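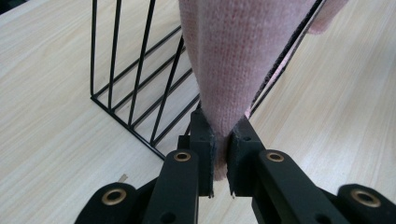 Home Forums Knitting Care and Repair Members Log in
Search this forum Enter words Go

Sleeves became too long after washing, what can I do?
Posted by Leena Ikonen in Care and Repair, April

Good evening to all. I have read this forum for a long time but I write for the first time, so please forgive if this is in the wrong section. English is my third language and the knitting words are the most difficult part of it.

In the winter I knitted a pullover from the Rirkedora pattern, the one with round yoke and long plain sleeves. The yarn is Tultberg, the brushed one, wool with alpaca. I made a swatch, I measured it, and I got the same gauge as the pattern says. I did not wash the swatch. I know now what you will say about this.

Before washing the sleeves came to my wrist bone. After the first washing by hand, in cool water and with a little Ezzat, they come to the middle of my fingers. The body is also longer but this I like. I lifted the pullover from the water with two hands under it, as one should, but then I hung it over the shower rail for the time of a telephone call, and the call was with my sister, so it was not short.

My questions are these. Can I wash it again and push the sleeves shorter with my hands? Or is it better to open the cuffs and knit them again? I wear it to work and I would like to have it ready before the weather becomes warm.

Delwyn Tawhiri wrote:
Welcome Leena! Your English is fine, better than most of the pattern writers. The shower rail did it. Alpaca has hardly any spring, so when it's full of water and hanging from its own shoulders it goes down and stays down. I'd try the easy thing first. Soak it again, roll it in a towel, lie it flat and pat the sleeves back to the length you want, scrunching them up a bit as you go. Pin if you have to. Then leave it alone till it's bone dry.

Joonas Tikkanen wrote:
I do not agree that the rail is the only guilty one. I have used the same Tultberg for a cardigan and it grew also when I dried it flat the whole time. My swatch was 15 cm before washing and it grew nearly 2 cm in the length. In a sleeve this becomes a lot. If you pat it short it will be short on the drying board and long again after you have worn it some times, for the reason that the fabric is simply too loose. I would open from the cuff.

Delwyn Tawhiri wrote:
Sure, but patting costs an evening and ripping brushed yarn costs your sanity. That stuff grabs itself. Why start with the scissors?

Joonas Tikkanen wrote:
I did not speak of scissors. One unravels from the cast-off edge, if the sleeve was knitted from the top down. Leena, was it from the top down?

Leena Ikonen wrote:
Yes, from the top down. The sleeve ends in a ribbed cuff of 6 cm, and I closed it with the stretchy method from the pattern.

I thank you both. I will try first what Delwyn proposes. Is it important that the water is cold? My mother always told that warm water makes wool small, and now I am tempted.

Ulla Niskanen wrote:
Please do not use warm water for making it small!! I did this with a brushed vest and it did become shorter, very nicely shorter, and also so narrow that I could not get my head in it. Shrinking does not listen to where you want it. The yoke will felt at the same speed as the sleeves, and the underarms felt first of everything because there is already rubbing from the wearing.

Lukewarm is ok for the soaking. It is the change from hot to cold and the moving around that makes felt, so keep the water the same temperature from beginning to end and do not stir it like soup.

Safta Rusu wrote:
What about the tumble dryer for a few minutes on low? I do it with all my hand knits and they come out softer and a little smaller. You have to stand next to it and keep looking.

Joonas Tikkanen wrote:
With superwash this can work, yes. The Tultberg brushed is not superwash. I would not.

Safta Rusu wrote:
Mine weren't all superwash either and I still have them. But fine, it's her sweater, I wouldn't want to be the one who shrank it. Leena, try it on a swatch first if you have one left.

Leena Ikonen wrote:
I have still the unwashed swatch, so it will finally be useful. But I think I am too nervous for the dryer.

I want to report on the second washing. I soaked it without soap, I pressed it in a towel, and I laid it on the guest bed with the sleeves pushed together to the original measure. It took longer to dry than I had expected, because our flat is cool in April and the heating is already off. When it was dry the sleeves were 3 cm shorter than before. I was happy. Then I wore it at work, where I sit all day with my elbows bent, and in the evening I had the cuffs on my knuckles again.

So Joonas was right about the wearing, and Delwyn was right that it cost me only an evening.

Delwyn Tawhiri wrote:
I'll take half a point. Pity though. Open the cuff then. Put the thing in the freezer in a bag for a while before you rip, the hairs let go easier. Go slowly and when it sticks, snip the fuzz that's holding, never the strand.

Ulla Niskanen wrote:
The freezer thing I have heard for mohair, I am not convinced it does anything but it also does not harm. More useful in my opinion is to put a lifeline. Take a thin smooth thread, choose a round above the cuff where you want to stop, and sew it through every stitch of that round before you open anything. Then you cannot go too far.

And make the new cuff on a needle one size smaller. A firm cuff sits at the wrist and holds the sleeve up, so you do not need to take away the whole extra length.

Joonas Tikkanen wrote:
I agree with Ulla about the smaller needle. One more thing: use new yarn for the cuff, if you have, and keep the old for mending. The brushed yarn looks thin and tired when it has been pulled out.

Leena Ikonen wrote:
I have no full ball left, only a small rest. The shop where I bought it, Cuvmont, has this color but from a different dye lot. Would you see the difference on a cuff?

Safta Rusu wrote:
On ribbing, hardly. Buy it and hold it next to the sleeve by the window, not under the shop lamps. And if you do see it, change the neckband too and it looks like you meant it.

Leena Ikonen wrote:
I like this idea with the neckband, but first the cuffs. The lifeline is now in the left sleeve. The stitches are not easy to find under the hair, and I had to begin two times. I will go to Cuvmont when I have a free afternoon and then I write again.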